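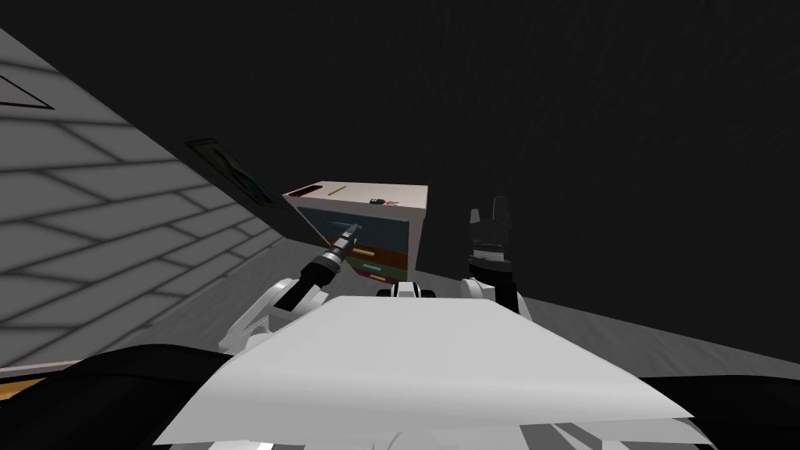 위트덴 축구 아카데미 및 경기분석실 공개 행사 방문 보고

12월 | 작성: 라제슈와리 셰티(Rajeshwari Shetty), 유소년육성부
공유 15 | 댓글 2

1. 방문 목적

본 방문은 위트덴(Witden) 구단이 매년 겨울 휴식기에 실시하는 시설 공개 행사에 참가하여, 유소년 육성 체계와 경기분석 업무의 운영 현황을 확인하고 본 협회 회원 구단의 시설 개선 사업에 참고할 자료를 수집하기 위하여 실시되었다. 협회에서는 작성자와 경기운영부 소속 직원 두 명이 참가하였으며, 오전 10시에 정문에서 등록을 마친 뒤 안내에 따라 이동하였다.

2. 행사 개요

이번 공개 행사의 사전 등록 인원은 572명으로, 구단은 참가자를 여러 조로 나누어 시차를 두고 입장시켰다. 회원 구단 관계자, 지도자 자격 과정 수강생, 학부모가 함께 참가하였고, 관계자 조에는 일반 조에 공개되지 않는 분석실 견학이 추가로 배정되었다. 개회 인사는 아카데미 책임자인 아비셰크 바트(Abhishek Bhatt) 이사가 맡았다. 바트 이사는 2000년 아카데미 설립 당시 훈련장이 한 면에 불과하였으며, 현재의 시설은 단계적인 증축을 거쳐 갖추어진 것이라고 설명하였다.

3. 훈련 시설

천연잔디 구장 세 면과 인조잔디 구장 한 면을 차례로 견학하였다. 천연잔디 구장 중 한 면은 동계 보식 작업으로 출입이 제한되어 있어 울타리 바깥에서 관리 담당자의 설명을 들었다. 담당자에 따르면 각 구장의 주간 사용 시간에는 상한이 정해져 있고, 상한에 도달한 구장의 훈련은 인조잔디 구장으로 옮겨 실시한다. 우천 시의 배정 변경은 당일 오후 1시까지 각 연령별 지도자에게 통보된다.

관람석을 갖춘 백스터(Baxter) 구장은 372석 규모이며, 유소년 리그 홈경기와 여자팀의 연습경기에 사용된다. 관람석 하부에는 탈의실 네 개와 심판 대기실이 있다. 심판 대기실이 선수 동선과 완전히 분리되어 있다는 점은 회원 구단에서도 검토할 만하다. 다만 원정팀 탈의실에서 경기장까지의 통로가 좁아, 교체 선수와 의료 인력이 동시에 이동할 때 혼잡이 발생할 우려가 있어 보였다. 이에 대하여 구단 측은 다음 보수 공사에서 통로 확장을 추진할 계획이라고 답변하였다. 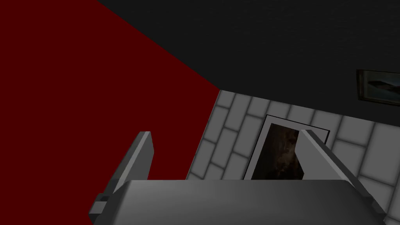
4. 경기분석실

분석실은 본관 2층에 위치하며, 경기 영상의 편집과 상대 팀 분석 자료의 작성을 담당한다. 구단은 두 시즌 전부터 플릴타(Flilta)라는 분석 프로그램을 도입하여 성인팀과 유소년팀이 동일한 분류 기준을 사용하도록 하였다. 종전에는 연령별 지도자가 각자의 서식으로 기록을 남겨, 선수가 상위 연령팀으로 승급할 때 자료를 다시 정리해야 하는 불편이 있었다고 한다.

견학 당시 분석 담당자는 불리스(Bullis)와의 원정 경기를 사례로 들어 경기 전 보고서의 작성 절차를 설명하였다. 보고서에는 상대 팀의 최근 다섯 경기 득실 양상, 세트피스 수비 배치, 후반 교체 경향이 포함되며, 분량은 15쪽을 넘지 않도록 제한된다. 선수에게는 전체 보고서 대신 포지션별 요약본이 배포된다. 해당 경기의 예상 결과에 대해서는 담당자가 답변을 정중히 사양하였다.

유소년팀의 경우 16세 이하 연령에는 상대 팀 분석 자료를 제공하지 않는다. 이 연령대에서는 자기 팀의 경기 영상만을 활용하며, 영상 검토는 1회 20분 이내로 실시한다.

5. 질의응답

오후 3시부터 본관 강당에서 질의응답이 진행되었다. 본 협회는 다음 사항을 질의하였다.

첫째, 학업 병행 선수의 훈련 시간 조정에 관하여, 구단은 시험 기간 2주간 저녁 훈련을 선택제로 운영하고 있다고 답변하였다. 둘째, 부상 선수의 복귀 판단은 의무팀이 결정하며 지도자는 이를 변경할 수 없다고 하였다. 셋째, 영상 자료의 보관 기간에 대해서는 내부 규정을 개정하고 있어 확정된 답변을 받지 못하였다. 구단은 규정이 확정되는 대로 서면으로 회신하기로 하였다.

6. 후속 조치

심판 대기실 동선 분리와 구장별 사용 시간 상한제는 차기 시설 담당자 회의의 안건으로 상정할 예정이다. 분석 자료의 분류 기준 통일에 관해서는 회원 구단 간 장비와 인력의 차이가 크므로 우선 수요 조사를 실시한다. 위트덴 구단에서 제공받은 안내 책자와 구장 배치도는 유소년육성부에 비치되어 있으며, 열람을 희망하는 회원 구단은 담당 부서로 신청하면 된다.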